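About us

Tukex is a small housekeeping and guest supply company in Sustanthorpe. We clean and prepare bathrooms in holiday flats, guest houses and a few private homes, and we also deliver the small things which stand on the washbasin: soap, toothpaste, bottles and tubes in travel size.

The company was started by Thijs Jansen, who came here from the Netherlands and worked for many years in hotels before he had his own firm. In the beginning he did everything himself, with one car and a storage room of 23 square metres behind the Meijer bakery. Today we are a team of 25 persons and we look after 263 bathrooms. The storage room is bigger now, but it is still in the same street and it still smells of bread in the morning.

Many people think a bathroom is finished when the floor is washed. For us the vanity is the most important place, and we spend the most time there. A guest puts down his glasses there, washes his hands, looks in the mirror. If there is a ring of old soap under the bottle, he will see it before he sees the nice view.

Our customers often have natural stone, so we take special care with it. Marble does not like vinegar, lemon or strong limescale remover. We use a mild cleaner with neutral pH, a soft cloth and clean water, and after this a second cloth to dry. The tap is polished last.

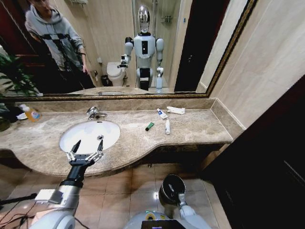
Can you also work with the toiletries we already have in the house?
Of course, we are glad to use what you have. Please tell us before the first visit which products should stay on the counter and which should go in a cupboard, and we will write it on the card for your house.

Each house has such a card. On it is written where the soap stands, on which side the toothpaste should lie, and if the owner wants the bottles in a row or together in a tray. It is a simple system on paper – we tried an app for one year, and we went back to the paper.

The work on the counter goes always in the same order. First everything is taken away and put on a clean towel. Then we wipe the stone from the back to the front, also in the corner by the backsplash, where the dust and the toothpaste like to stay. The basin comes next, with the drain. Tubes and bottles are wiped one by one, the caps are closed, and only then they go back. What is almost empty we replace, if you have our supply service.

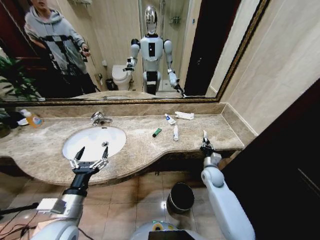 Toiletries on a marble vanity, with the liquid soap at the far left end.

The supply service has the name Skostix and exists since February 2016. Last year we delivered 2240 sets. A set can be changed as you wish, for example without toothpaste or with a larger soap. Empty soap bottles we take back and fill again when the bottle permits it.

New colleagues learn the work during two weeks together with an experienced person. Thijs still comes along on the first day, and he brings his own cloths. We prefer to grow slowly, so it can happen that you must wait some weeks for a place in our plan – please write to us early if your season begins in spring.

We visit every new house once without cost, look at the materials and make a price for you in writing. You can reach us through the contact form, in English, Dutch or German.

Page last changed: January 31, 2019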